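Stisombridge Adult Learning – Home Organization, Level 1
Handout for Session 6: Hanging Clothes, Small Items and the Sorting Tray
Revised Aug 22, 2021

Bring this handout to class along with the sorting sheet from Session 5. If you missed that session, copies are in the blue folder by the door.

1. What this session covers

Last time we emptied the closet and sorted clothes into keep, mend and pass on. This session is about putting the keep pile away, and about the small things that came out of the closet with it: pouches, packets of buttons, belts, glasses cases, chargers, gift wrap, and so on. Most people leave these for last and then push them all into one drawer. We will deal with them on the same table and on the same day as the clothes.

You need a clear tabletop, a small clothing rack or a rail at table height or a little above, hangers, and one tray with compartments. The tray can be plastic, metal or cardboard. It should be shallow enough that you can see everything in it without lifting anything out.

2. Setting up the table

Put the rack at one end of the table and the tray in the middle. Stand so that the rack is on the side of the hand you do not write with. You will be holding hangers with that hand and reaching with the other. Left-handed students should switch the two.

Leave an open space in front of the tray as wide as a folded shirt. This is the working space and nothing is stored there. If something is sitting in it for more than a minute, it has not been decided on, and it should go back in the box it came from.

A table 2 feet deep is enough for one person. Two people can share a deeper table if each has a tray.

3. Hanging

Order of work for each garment:

Check the pockets. Anything found goes straight to the tray.
Close the top button, or the zipper to halfway.
Put the hanger in from the bottom of the garment for pullovers, and from the neck for anything that opens down the front.
Straighten the shoulders and the collar.
Hang it with the hook facing the back.

Clothes with ruffles or a gathered neckline should be hung with space on each side. If they are pressed between two heavy shirts, the ruffle comes out creased and has to be steamed again. Printed shirts can be hung closer together. Turn them inside out if the rack stands in sunlight.

Hangers do not have to match. Clestora sells a slim plastic hanger that fits more clothes on a rail, and the class set is mostly these, but any smooth hanger will do. Wire ones from the cleaner are fine for carrying clothes home. They leave marks in the shoulders of knits after a few weeks, so take knits off them.

A long shirt on a low rack will touch the table. For sorting this does not matter. For storage, measure from the rail to the surface below and add a hand's width to the length of your longest shirt.
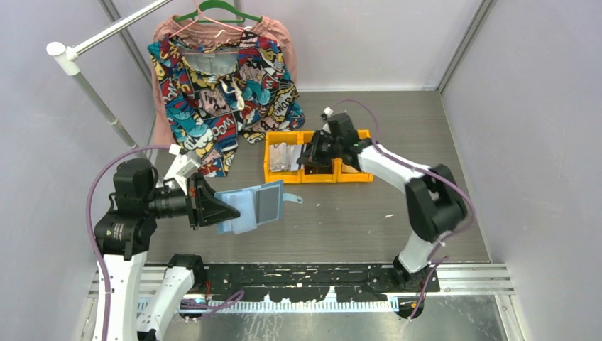 Loose tags and straps should be dealt with while the garment is on the rack. Hanging loops sewn inside the shoulders can be tucked in or cut off close to the seam. Store tags come off now. If you are keeping a tag because you may return the item, the item belongs in the pass on pile until you have decided.

4. The sorting tray

The tray is a stopping place. Things go into it while you work and come out of it at the end of the session. We use three groups:

Left: things still in a package. Spare buttons, new socks, unopened cables.
Middle: loose items with a home somewhere else in the house.
Right: items with no home yet.

The right section is the one to watch. When it is full, stop hanging clothes and find places for what is in it. Students in the April group who skipped this step went home with a tray in the same state it was in when they arrived.

Flat items such as pouches and cases give the most trouble. They look tidy lying down, so they get stacked, and then the bottom one is forgotten. Open each one before you put it anywhere. An empty pouch can go in the middle section. A full one has to be emptied and its contents sorted like everything else, even if that takes some time.

Clear packages should be turned so the contents can be seen from the front. Tape over any tear before it goes in the tray. Small parts get into the corners of the compartments and are hard to pick out.

Handle one thing at a time with each hand. It is fine to hold an item in one hand while the other clears a spot for it. Picking up three or four things together is slower, as most of them end up back on the table.

5. Using the tray at home

Our trays are the Valtstead ones from the supply cupboard and they stay here. For home, a cutlery tray works well. So does a shoe box lid with strips of card taped across it. Pick a color that stands out against your table so that small dark things are easy to see. Black items in a black tray get missed.

Keep the tray on an open shelf when you are not using it. If it goes in a drawer it turns into a drawer.

6. Costs

You do not need to buy anything for this course. Some students ask what a full setup would cost, so the Antwi Street store prices from our last order are on the notice board. The class rack holds more than you will need for practice. Do not load a light rack past what its label allows, and spread the weight along the rail – a rack with everything at one end will lean.

7. Practice before next session

Choose one shelf or one short length of rail, no more. Work for 30 minutes and stop when the time is up, finished or not. Write down:

What was in the right section when you stopped.
Which garments you took off a hanger and put on a different one.
Anything you opened and found to be fuller than you expected.

Bring the list, not the items. We will go through two or three lists at the start of the session, and you can say no if you would prefer not to share yours.

8. Terms used in this handout

Rail: the horizontal bar that hangers hook over.
Working space: the open part of the table in front of the tray.
Home: the place an item is always put back to.
Pass on: to give away, sell or return.

Session 7 covers folding and drawers. Please bring one T-shirt, one sweater and a hand towel.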